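This site uses cookies. Accept / Settings

12 April 2019

Boiler pressure 2 bar at first reading, unchanged by evening. Meter at 2,919. Flow temperature set back to 60.

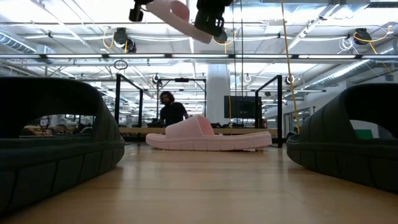 Dark grey slides, ribbed soles.

Godinho replied on the pump: the seal kit ships from Matorbridge in 11 days. Bled the upstairs radiators in the meantime. Landing valve still weeps at the spindle.

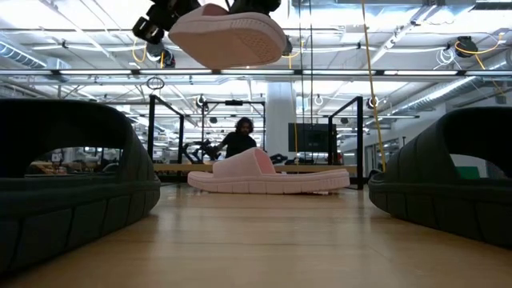

Repacked it with PTFE and gave the gland nut a quarter turn. Will check overnight with a dry tissue under the joint.
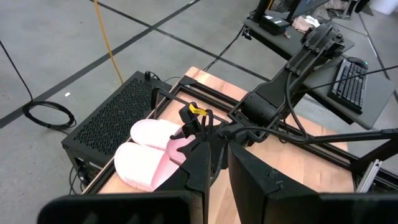

Pale pink pair, plush, on the table.

Vekevance thermostat drifts low against the glass thermometer. Offset entered.

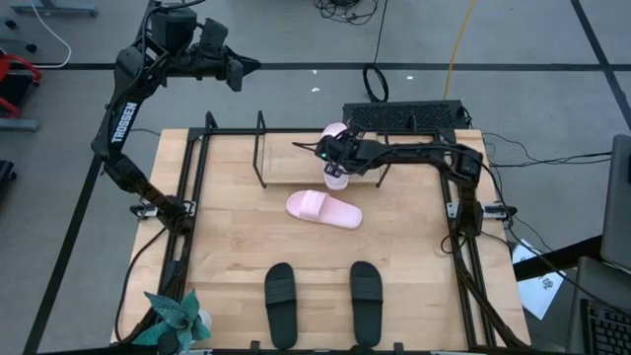 Light pink slide, toe up.

Inhibitor test put off until June.

Last updated: 12 entries back
Contact | Back to top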